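Robotics Club > Build Diaries > Tawfik Arm > March

Print this page | E-mail this page

Previous entry Next entry All entries Members Parts list

Thursday, evening

Stripped the shoulder again. The horn on the lower servo had been pressed on one spline off, so the commanded center and the mechanical center did not agree. At 90 degrees in software the long link leaned forward enough to see without a square. Took out the horn screw, sent the servo to center, put the horn back with the link held vertical, tightened. One spline is a coarse step. The remainder goes into the offset table.

Fouad R. wants the offsets kept in the sketch as constants. Yasmine wants them in EEPROM so that we can recalibrate at the competition without a laptop. I side with Yasmine, but the write routine is hers to finish and it is not finished. Constants for now.

Offset values after tonight: base 0, shoulder 7, elbow -9. Elbow still suspect. The bracket flexes when the side screws are tight, and the reading changes depending on which one is tightened first. Ayman reprinted that bracket with 100 percent infill and it flexes less. I have not fitted it yet.

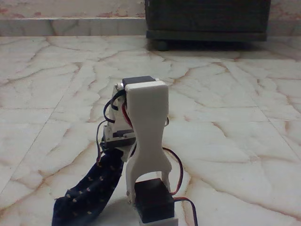 Tawfik on the floor at home, long link upright. Wiring not yet tied back.

Cable routing is the next job. The loops stand well out from the brackets, and a loop that wide will catch on something once the base rotates. Plan is to bring the elbow lead down behind the long link and tie it at the neck, with enough slack for full travel at both ends. Test by hand with the power off before anything else.

Ran the sweep test at reduced speed. Pulse width limits came out narrower than the Cluretti sheet gives. The shoulder buzzes at the low end below 983 microseconds, so that is the software floor until I find out whether the stop is in the servo or in the bracket. Upper end untested.

Supply: the sag when two joints start together is still there. Staggered the start commands and the resets went away. This hides the problem. Mrs. Nguyen-Tran has a larger supply in the lab cupboard and says we can sign it out if it comes back with its leads. Also want a capacitor across the servo rail, near the servos.

For the next club session:
- fit Ayman's bracket, redo elbow offset
- tie cables
- sweep test again, full speed, upper end included
- ask Fouad B. whether the Ulel gripper plate uses the same hole spacing as ours

He measured one in the fall and wrote it on the back of a Tultent packing slip. The slip should be in the blue folder.

Previous entry Next entry All entries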